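Folding White Laundry: How Much Does the Method Matter?
Rahel Camenzind and Ottilie Grabner
Household Studies project report, May 2020

1. Why laundry

Our first proposal was on food storage. It was turned down as too broad, so we went home and looked at what was on the bed. It was laundry.

We compared 2 ways of folding white clothes. The Norkeck fold is named after the street where Ottilie's grandmother lived and starts from the hem. The Wieser fold is named after Rahel's old landlady, who had opinions, and starts from the shoulders.

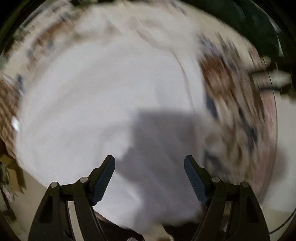

White was Rahel's idea. She argued that creases would be easy to judge on a plain fabric. By the second evening we had learned that white on white hides the edges very well, and that two people can disagree about where a sleeve begins for longer than either would like.

2. What we noticed

Seams helped more than anything else. A stitched hem gives you a line to follow, and the Norkeck fold came out straighter whenever we found the hem first. Picking a piece up by the middle made a long drooping tail that had to be smoothed out again.

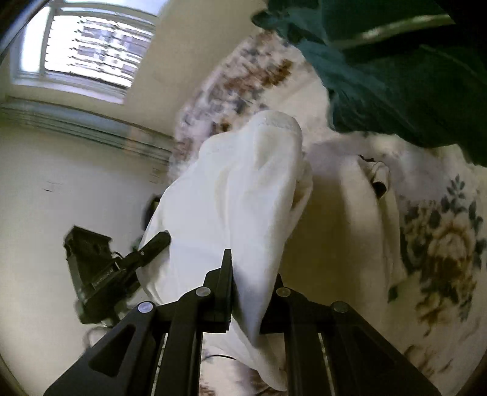
The Wieser fold was faster once learned. Learning it took most of a weekend and one phone call to the landlady, who had 20 minutes of further advice on towels. Towels are outside the scope of this report.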